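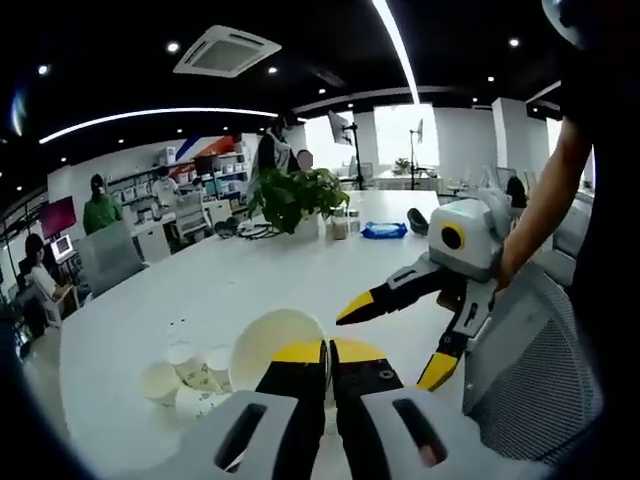
The cups are what get me. I have worked in offices for a good part of my adult life and in that time I have picked up a great many paper cups without anyone taking an interest. Nobody wrote down how I did it. Now there are grown adults with degrees standing at the long white table, picking up a cup with a pair of yellow-tipped fingers on a handle, putting it down, and picking it up again, and this is the most important thing going on in the building.

I should say where I stand. I came to Plillell to do scheduling and payroll questions, and I have stayed through two changes of product. The current one is called Emow, and the idea is that a robot arm will someday tidy up after people: clear the table, stack the cups, throw out the ones with something growing in them. To get there, the arm has to learn from hands. The hands are ours. You hold the gripper, you do the chore, and the thing records what you did so the arm can have a go at it later.

My job description used to run to 2 pages and I could recite most of it. The newer version has a line near the bottom that says "and participates in demonstration sessions as needed." As needed is a wonderful phrase. My first target was 209 good picks, and "good" was decided by somebody else. I got a message the next morning telling me that I hesitate. I have been told this before, by my mother and by a driving instructor, but never with a chart attached.

When people argue about automation and work, they tend to argue about the ending. Either the robots take everything and we all sit at home, or they take the dull parts and we all become creative. I've read both versions many times and I notice that neither has much to say about the middle, where I happen to live. In the middle, the dull part gets bigger. Before Emow, clearing the table took up a few minutes at the end of the day and whoever was nearest did it, with a certain amount of sighing. Now clearing the table is a project. It has a budget. We un-clear it on purpose so that it can be cleared again.

Ans Van Wijk, who sits across from me and has a gift for this sort of remark, calls it getting promoted to busboy. She is also the best we have. She can close those two fingers on the rim of a cup without denting it, and she does it while talking about her kitchen renovation. 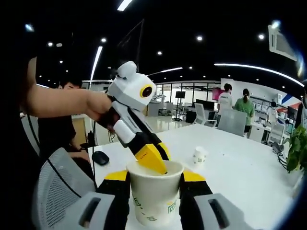 I asked her once whether it bothered her, teaching a machine to do a thing she was good at. She said she had been good at it for years and had never been paid for it, so this was an improvement.

I think she has put her finger on something there, and management would do well to listen. A skill that used to be invisible is suddenly worth money to someone. The question is who. Geva, the firm that wants to buy the finished system, will pay for a robot that knows how to handle a paper cup. What it knows, it will know from Ans, from Nele Lambrechts in accounts, and in some small hesitating portion from me. Ans gets her regular salary and a gift card. The gift card was for coffee, and the coffee came in a paper cup.

Nele sees it more coldly. In January she asked, in front of everybody, what would happen to the cleaning crew at Geva once the arms were installed. There was a silence, then a slide. The slide said that staff would be "freed up for higher-value tasks." Nele asked which tasks. There was no slide for that.

I don't want to stop the project. Some of it is lovely to be near. The young people at the far end of the room are excited in a way I haven't been about anything since I refinanced, and they're kind about my hesitating. But I would like two things settled before we reach pick number 898 or whatever the next target is. I'd like it in writing that the hours spent with a gripper count as work, with the desk work trimmed to match, because at the moment my inbox doesn't know I've been away. And I'd like somebody from Geva's cleaning crew invited over here to hold one of these things and say what the job is like when the cups aren't empty.

They would have opinions. I would happily give up my place at the table for an afternoon to hear them, and my numbers wouldn't suffer much from it either.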